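FOR IMMEDIATE RELEASE
July 4, 2021

Muvora: one policy, two arms, glassware it never trained on

Short version. Muvora's manipulation group has a new grasping method, called Flollex, and the paper is up. Two arms, soft objects not covered yet, glass very much covered.

Glass is hard for robots. Depth sensors see through it, reflections move when the wrist moves. Flollex skips depth and learns from wrist views plus one fixed view of the workspace. Training set: 586 demonstrations, all teleoperated. Then 200 test grasps, 73 of them on bottles and vessels left out of training. Full table by object in the paper, failures included.

"We wanted clutter, racks, things in teh way," said Leonor Marinho, lead author. "A bare table tells you very little."

Code and demonstration data out in October. Press contact Tomás Barros, Muvora. Interviews in English or Portugese, 20 minutes max please.

Flollex work, wrist views and workspace: 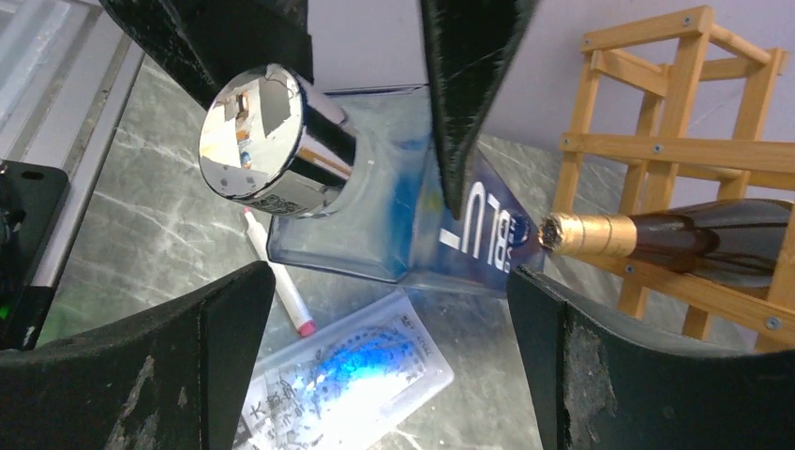
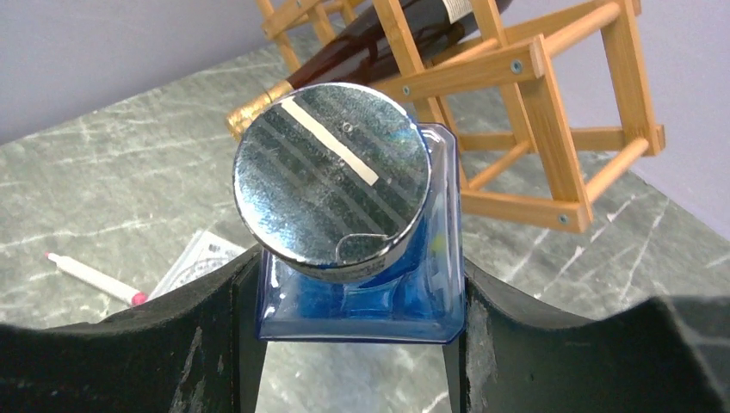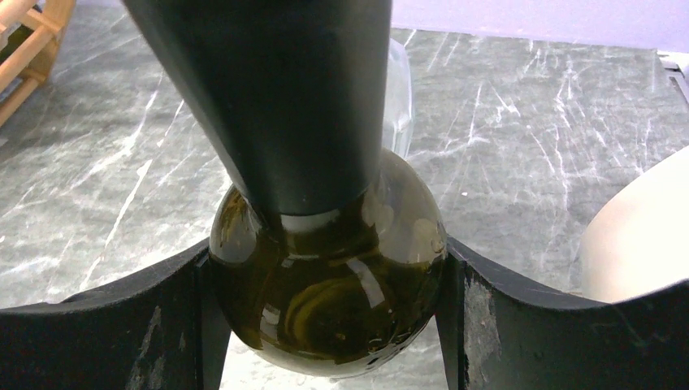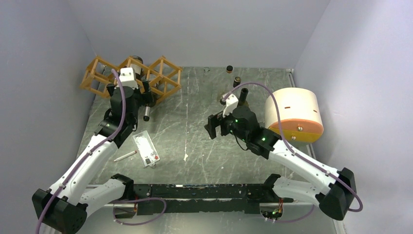 Setareh Kiani, asked for comment on the paper, said the held-out result is the part worth reading but she would want it repeated in a second lab, with different lighting, before calling glass solved.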